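Cómo publicar tu primer mapa en el editor de Skurton

Usamos cookies propias y de terceros para mejorar la navegación. Si continúas, entendemos que las aceptas. Aceptar | Configurar

El editor de mapas de Skurton viene incluido con el juego en PC y se abre desde el menú principal, en la pestaña Crear. Este tutorial explica cómo pasar de un lienzo vacío a un mapa publicado y jugable. Hace falta tener la versión 226 o posterior; en las anteriores el botón Publicar aparece en gris aunque el mapa esté bien hecho.

1. Elegir la base

Al crear un proyecto nuevo, el editor pide un terreno. Hay tres que sirven para empezar: Flalstead, llano y con buena visibilidad; Dronside, un puerto con muchos desniveles; y Frei, que es solo interiores. Para un primer mapa conviene Flalstead. Dronside queda muy bien en pantalla, pero los puntos de aparición hay que ajustarlos uno a uno en altura y eso lleva una tarde entera.

Ponle nombre al proyecto antes de tocar nada. El autoguardado no se activa hasta que el proyecto tiene nombre.

2. Colocar las zonas de aparición

Abre el panel Reglas y arrastra una zona de aparición por equipo. Cada zona admite hasta 8 jugadores. Déjalas en extremos opuestos y comprueba con la herramienta Línea de visión que desde una no se ve la otra. Si la línea sale roja, mete un muro o un edificio en medio, o gira la zona hasta que salga verde.

Las zonas tienen una flecha que indica hacia dónde mira el jugador al aparecer. Por defecto apunta al norte. Es el fallo más común en los mapas nuevos: la mitad de los jugadores aparece mirando una pared.

3. Añadir objetos

Pulsa Tab para abrir el catálogo. Los objetos se agrupan por tamaño, y el editor asigna un coste a cada uno que se resta del presupuesto total del mapa. Los objetos grandes gastan poco para lo que ocupan - un contenedor cuesta lo mismo que una silla - así que empieza por ellos y deja la decoración para el final.
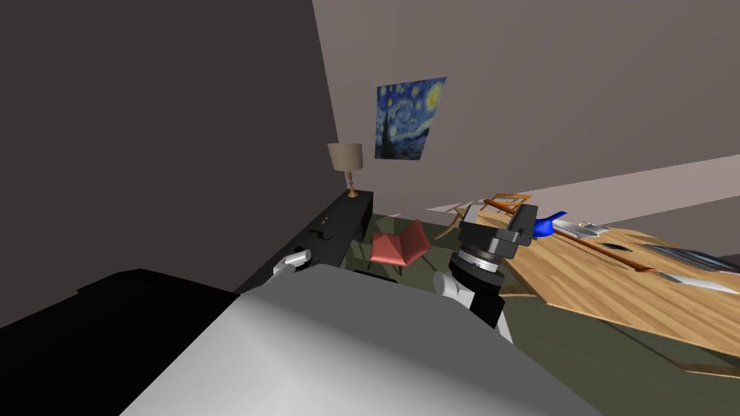
Para alinear un objeto con otro, selecciónalo y mantén pulsada la tecla G. El imán busca la superficie más próxima y lo apoya encima. Funciona bien con piezas grandes y bastante mal con las pequeñas colocadas junto a un borde, como el objeto azul que hay cerca de la esquina de la mesa de madera: en casos así, el imán puede engancharse al lateral del tablero y dejar la pieza hundida a medias. Se arregla desactivando el imán y subiendo el objeto a mano con la rueda del ratón, de paso en paso.

Las físicas se activan por objeto, en la pestaña Comportamiento. No las actives en todo. A partir de cierto número de piezas móviles la partida en línea empieza a ir a tirones, y el editor no avisa.

4. Iluminación

Ve a Entorno y elige la hora. Después pulsa Calcular luces. En un mapa mediano el cálculo tarda 7 minutos en mi equipo y durante ese tiempo no se puede editar. Cada vez que muevas una pared tendrás que repetirlo, por lo que es mejor dejarlo para cuando la distribución esté cerrada.

En Frei hay que añadir además luces interiores. Con dos por sala basta.

5. Probar y publicar

Antes de publicar, el editor exige una prueba local de 5 minutos sin errores. Pulsa F5, recorre el mapa entero y salta contra todas las paredes exteriores. Si el personaje se sale del terreno, añade un volumen de bloqueo - está en Reglas, al final de la lista.

Terminada la prueba, pulsa Publicar, escribe una descripción y elige los modos de juego compatibles. El mapa tarda un rato en aparecer en el buscador. Si haces cambios después, usa Actualizar en lugar de publicar de nuevo, o perderás los votos y los comentarios de la primera versión.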